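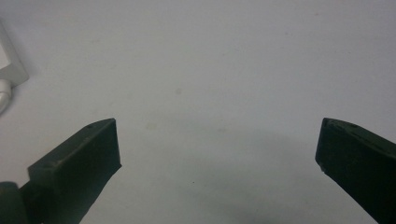
Fig. 4. Fingers open over the work surface, nothing between them.

4. Finger width tracking and open reference

Do this section after the camera calibration and before you record anything you want to keep. Skulidance works out the gap between the fingers from the image alone, there is no encoder on the hand-held tool. If the open reference is bad then every width in the log is bad, and the policy learns a gripper that never quite closes.

You need: the tool, the laptop with Skulidance installed, a plain light surface, your calibration file from section 3.

4.1 Start the tracker

1. Plug in the tool. Wait for the preview window.
2. Open a terminal in the Skulidance folder and run:
skuli track --tool left --calib calib.yaml
3. Check the top line of the output. It should say CALIB OK and give the image width as 1296. Any other width means the camera came up in the wrong mode. Quit, unplug, plug in again.
4. Leave the terminal open. You'll want to watch the numbers.

Note: --tool left is the name in the config file, not which hand you hold it in. Use whatever name you gave it in section 2.

4.2 Take the open reference

1. Let the fingers go all the way open. No finger on the trigger at all.
2. Hold the tool over the surface so you get a view like Fig. 4. Both tips have to be in view, and both flat inner faces. It's fine if the body of one finger runs out of the picture, as the right one does there. The tracker fits on the tips.
3. Press R in the preview window. Hold still until the counter gets to 300 frames.
4. Look at the outline drawn on each finger. It should sit on the inner face and follow the top edge back past the small hole.
5. Press Y to keep it or N to go again.

The two sides don't need to look symmetrical. Camera mount is never dead center and the solver takes that out. What does matter is that the outline doesn't wander from frame to frame. If it's jittering, press N.

Caution: don't take the reference over a dark bench or a patterned mat. The fingers are dark green and go nearly black where they're shaded, so the edge finder needs a light background behind them. A soft shadow from the tool is OK. A hard shadow from a desk lamp is not — the tracker will happily lock onto the shadow edge and call it a finger.

4.3 Take the closed reference

1. Squeeze until the tips touch. Don't crush them, the plastic flexes and you get a negative width later.
2. Press C. Same wait as before.
3. Check the outlines, then Y or N.
4. The terminal prints both references, then SAVED. If it doesnt print SAVED the file was not written, usually a permissions thing on the logs folder.

4.4 Check the width

1. Open and close slowly, four or five times. Watch the width value.
2. Fully open should read within 1 mm of the open reference. Fully closed should read 0.0 or a hair above.
3. Do it again fast. Value may lag a frame or two, that's the filter. If it lags a lot, lower width_smooth in the config.
4. Now tilt the tool side to side with the fingers held open. Width should stay put. If it drifts with tilt then your lens calibration is off, go back to section 3. Don't try to fix it here.

4.5 Mask out the background

The tracker ignores anything outside the finger mask, but the object detector doesn't. It looks at the whole picture. Small stuff at the sides, like the white object in the top left of Fig. 4, can come up as a pick candidate. So can marks on the surface.

1. Press D to turn on the detector overlay. Leave the surface clear in the middle.
2. Any box that shows up now is a false hit. Note the area in pixels, it's printed beside the box.
3. Set min_area in detect.yaml above the biggest small one. Default is 40, which lets specks through if the surface has any. Ayten Gökçe runs hers a good bit higher on the Bundus data and has not lost any real objects, but her parts are big. Try it with your smallest part before you commit.
4. For larger things near a corner, either move them or draw an ignore region: hold Shift and drag. Regions are fixed to the image and do not follow the surface, so keep them tight and in the corners.
5. Press S to save. Restart the tracker for the new values to load. (Yes, restart. Live reload is on the list for June.)

Note: do not draw an ignore region over the gap between the fingers. The grasp check reads that area to decide if something is held.

4.6 If it goes wrong

TRACK LOST on one side only — that tip is leaving the image. Re-seat the camera mount, tighten, then redo 4.2 and 4.3.

Outline jumps past the tip — usually glare or a worn edge. A small nick at the lower corner of a face is normally fine, the fit goes off the long edges. If the whole edge is gone swap the finger.

HELD shows with nothing in the gap — open reference was taken over a different surface. Retake it on the one you are using.

Width OK live but zero in the log — old Navaratnam exporter. Update teh exporter, the raw video is fine and you can re-run it.

Anything else, send the terminal output and the reference file to Keir Geddes at Grulside. Not a screenshot please, the text.

Redo all of section 4 whenever you change a finger or move the camera mount. Go on to section 5, Recording.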